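Chapitre 4 – Permutations, arrangements et combinaisons

4.1 Rappel du principe multiplicatif

Si une opération se décompose en k étapes successives, et si la i-ème étape peut être réalisée de n_i façons quels que soient les choix faits aux étapes précédentes, l'opération complète peut être réalisée de n_1 × n_2 × ... × n_k façons. La condition « quels que soient les choix faits » porte sur le nombre de possibilités restantes, non sur leur nature. Les possibilités elles-mêmes peuvent changer d'une étape à l'autre.

Le principe additif s'applique lorsque les cas sont disjoints. Une erreur fréquente dans les copies consiste à additionner des cas qui se recouvrent ; on utilisera alors la formule |A ∪ B| = |A| + |B| – |A ∩ B|, démontrée au chapitre 2.

4.2 Permutations d'un ensemble fini

Définition. Soit E un ensemble fini de cardinal n. On appelle permutation de E toute bijection de E dans lui-même.

Proposition 4.1. Le nombre de permutations d'un ensemble à n éléments est n! = n × (n – 1) × ... × 2 × 1, avec la convention 0! = 1.

Démonstration. On numérote les éléments de E. L'image du premier peut être choisie de n façons, celle du deuxième de n – 1 façons, l'injectivité excluant la valeur déjà prise. On poursuit jusqu'au dernier élément, pour lequel il reste une seule valeur. Le principe multiplicatif donne le résultat, et une injection d'un ensemble fini dans lui-même est bijective.

La croissance de n! est rapide : 5! = 120, 8! = 40320, 10! = 3628800. L'énumération exhaustive cesse vite d'être praticable.
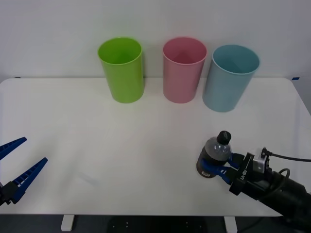
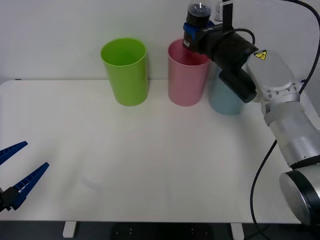

Une permutation se note soit par son tableau de valeurs, soit par sa décomposition en cycles à supports disjoints. Les deux notations supposent fixé un ordre de référence sur E. Avec les gobelets, on prendra l'ordre de gauche à droite – vert, rose, bleu – codé par 1, 2, 3. Le groupe S_3 compte alors six éléments : l'identité, les trois transpositions (1 2), (1 3), (2 3) et les deux cycles (1 2 3) et (1 3 2). La transposition (1 3) échange le vert et le bleu et laisse le rose fixe.

Remarque. La composition n'est pas commutative dès que n ≥ 3. En composant de droite à gauche, (1 2)(2 3) = (1 2 3), alors que (2 3)(1 2) = (1 3 2). La convention de composition varie selon les ouvrages ; celle de droite à gauche est retenue dans tout ce cours.

4.3 Arrangements

Définition. Un arrangement de p éléments de E, avec 0 ≤ p ≤ n, est une suite de p éléments distincts de E.

Proposition 4.2. Le nombre d'arrangements de p éléments parmi n est A(n, p) = n! / (n – p)!.

Exemple. Un code de service est formé de deux symboles distincts, pris dans un alphabet de 46 symboles. Le nombre de codes est A(46, 2) = 46 × 45 = 2070. Un registre limité à 2000 entrées ne peut donc pas les contenir tous. Si la répétition est autorisée, on compte des applications et le nombre devient 46² = 2116.

4.4 Combinaisons

Définition. Une combinaison de p éléments de E est une partie de E de cardinal p. Leur nombre est noté C(n, p).

Proposition 4.3. C(n, p) = n! / (p! (n – p)!).

Démonstration. Chaque partie à p éléments donne lieu à p! arrangements. D'où A(n, p) = p! × C(n, p).

Exemple. C(13, 2) = 78 et C(13, 3) = 286. On vérifie la relation de Pascal : C(13, 3) = C(12, 2) + C(12, 3) = 66 + 220.

4.5 Permutations sans point fixe

On note D_n le nombre de permutations de n éléments n'ayant aucun point fixe (dérangements). La formule du crible donne

D_n = n! × (1 – 1/1! + 1/2! – ... + (–1)^n / n!).

On obtient D_2 = 1, D_3 = 2, D_4 = 9, D_5 = 44. Pour n = 3, les deux dérangements sont les deux cycles de longueur 3 relevés en 4.2. Le quotient D_n / n! tend vers 1/e ; la convergence est celle d'une série alternée, et l'erreur est majorée par 1/(n + 1)!.

Exercices

Exercice 1. Écrire la table de composition de S_3. Déterminer l'ordre de chaque élément.

Exercice 2. Combien d'anagrammes, ayant un sens ou non, peut-on former avec les lettres du mot TORKHOLM ? Même question pour GRARANCE. On tiendra compte des lettres répétées.

Exercice 3. Montrer que D_n = (n – 1)(D_{n–1} + D_{n–2}) pour n ≥ 3. En déduire D_6.

Exercice 4. Déterminer le plus petit entier n tel que n! > 713, puis le plus petit n tel que C(n, 2) > 713.

Les exercices 2 et 4 sont à préparer pour la séance de vendredi.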